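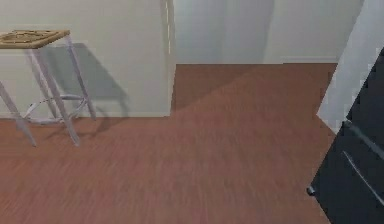 Feb 10, 2026

Virneo opens household simulation service to outside development teams

Virneo today announced the general release of Platwood, a subscription service that lets makers of home robots test their software in simulated houses before it is loaded on to a working machine.

Platwood supplies 78 furnished interiors, each with connected rooms, fitted kitchens, seating and dining areas. Customers may place their own robot model in any of these interiors and set it to work on household jobs such as finding an item, clearing a floor or moving between rooms. The service records what the robot's cameras would see at every step, together with its path and any contact with walls or furniture.

The release includes 16 ready-made jobs. Among them is a floor-clearing set concerned with light household waste, in which a robot must find an item, approach it and take it to a chosen point.

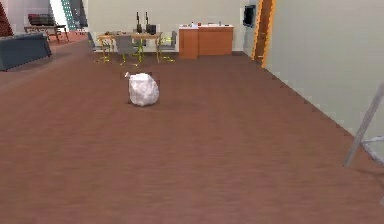
Soft and crumpled items have been given particular attention in this version. Feedback from the trial period, which began in August, showed that customers were well served for boxes, bottles and other rigid goods but wanted more practice material for bags, cloths and packaging. Virneo has therefore added 19 such items to the Platwood library, and their size, position and resting angle can be changed between runs.

Lighting may also be altered, as may floor finishes and the placing of chairs and stools. A single job can be run in up to 256 variations at once under the standard plan.

Platwood has been developed with Lindqvist, which prepared the furniture and room models, and is hosted from Virneo's offices in Prurkton. It accepts the common robot description formats. Teams taking part in the trial will keep their existing projects and need take no action before their next renewal.

The service is available from today on monthly and yearly terms, with a reduced rate for universities and colleges. Requests for a demonstration may be made through the Virneo sales office.

Ends

Notes to editors

Virneo develops testing software for makers of domestic robots. Lindqvist produces digital models of furniture and interiors.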